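Dish-stacking tips I picked up at a robot open day

I went along to the Kotora open day in August expecting to nod politely at a few machines and come home with a free pen. I came home with a pen and a whole new way of doing the dishes! The bit that got me was the plate table, run by the Skinach workshop crew, where a pair of robot arms were being set up to tidy plates into a basket. I stood there for the whole 11 o'clock session and then went back for the 2 o'clock one.

Watching something that can't fudge it makes you notice how much fudging you do yourself. I shove plates in wherever there's a gap, and then wonder why they clink and come out with a tidemark. So I asked a lot of questions (sorry to the queue behind me) and scribbled the answers on the back of my parking ticket.

First one, spread everything out before you start. I used to work from a tottering pile beside the sink, always grabbing the top plate whether it suited or not. Now I lay the lot across the bench so I can see what I've got. It looks like more mess for a minute, but it goes faster.
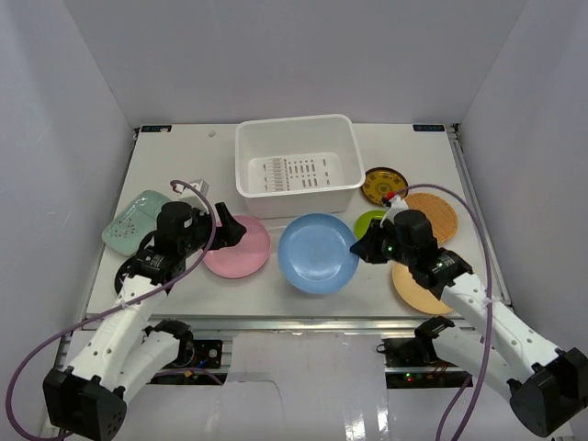
Warrier wrote in after my last newsletter to say that spreading out is all very well if you own a bench, and that in a galley kitchen with 12 plates after Sunday-style roast you'd be putting them on the floor. Fair point! If you're short on room, do it in two lots, or pull out a drawer and lay a chopping board over it.

Second, put the basket at the back and work towards it. Mine always sat at the front edge, so I was forever reaching over it and dripping down the cupboard doors. Push it back, keep the plates between you and it, and your elbows stay out of trouble.

Third, a basket with holes in the bottom beats a solid tub every time. Mine is a Zenden, 14 dollars, and I stand it on an old tea towel folded in four. Give the holes a scrub with a bottle brush now and then, they do go slimy.

Big plates first, by the way, along one side, then the little ones. And woven placemats don't belong in with wet plates at all. Shake them over the sink, wipe with a damp cloth and dry them flat, or they'll curl up at the edges like mine did.

One more from the demo crew, who were very patient with me: pick a plate up by the rim and get a proper hold before you lift. I've chipped far fewer since I stopped pinching them with soapy fingertips while looking out the window.

Next month I'm tackling the lids drawer. Wish me luck.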